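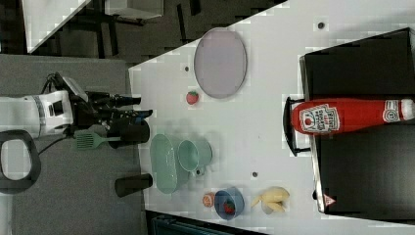 I have been promising to write up the kitchen challenge since May, and several of you have been kind enough to nag me about it, so I've made a large pot of tea and sat down at last. For anyone new, I help out with the student robotics club at Ceditham, which meets in the evenings and runs on biscuits and borrowed extension leads. This term's project goes by the name of Bitiris. I wasn't there when the name was chosen and I've never had the same explanation for it twice.

The idea is simple enough to say out loud. Lay a table with the sort of things you'd find in any kitchen, ask the arm for one of them, and see if it can pick that one up without bothering its neighbours. Fedir Stelmakh wrote the rules, which run to 11 points (I did suggest fewer!), and Rozália Urban chose what goes on the table. She wanted a good mix of shapes, so there's toy fruit, some crockery, a colander, a ketchup bottle and a proper toaster oven, which is heavier than it looks, as my back will tell you.

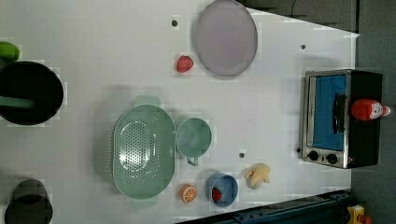
Strawberries first

We started with the strawberries, and I'd have bet good money on those being easy. They're small and red and they sit on a plain white table, so what could be simpler? Well, Shota Fukuda spent most of his first fortnight on them. A strawberry on its own in the open is one thing, but ask for the one in the blue bowl and you have the rim to think about as well, and the arm has to come down much more steeply. He kept a notebook of every try, 87 of them by the time he let anybody else have a turn, and I loved reading it – there are little drawings in the margins and one page that just says "NO" in capitals.
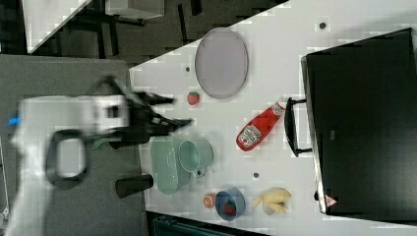
Going in for the strawberry by the plate, at a fair old lick.

Boris Kolář would like it known that he is in charge of speed, and that he has since been asked to turn it down. I think he has a point that a slow arm is dull to watch, but we have a open evening coming up and I'd like the front row to feel relaxed.

The ketchup, and where we've got to

The bottle has been my favourite part of the whole thing. It's long and smooth and it'll lie at any angle you like, so the gripper has to turn itself to match before it closes.

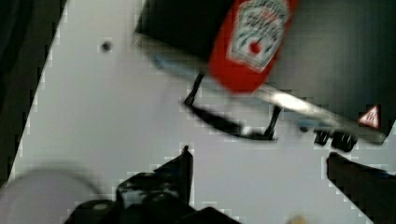
Kazimír Říha, who is in his first year and terribly quiet, was the one who suggested practising with the bottle in a different spot each time, and keeping everything else where it was. We'd all been moving the lot and then wondering what had changed. Since then the notes have made a great deal more sense, and he has even started speaking up at meetings, which pleases me more than any of the robotics.

Next up is the mug, by the handle if you please, and Rozália has her eye on the banana after that. I'll try to write again before the open evening, and if you're coming along, do bring biscuits.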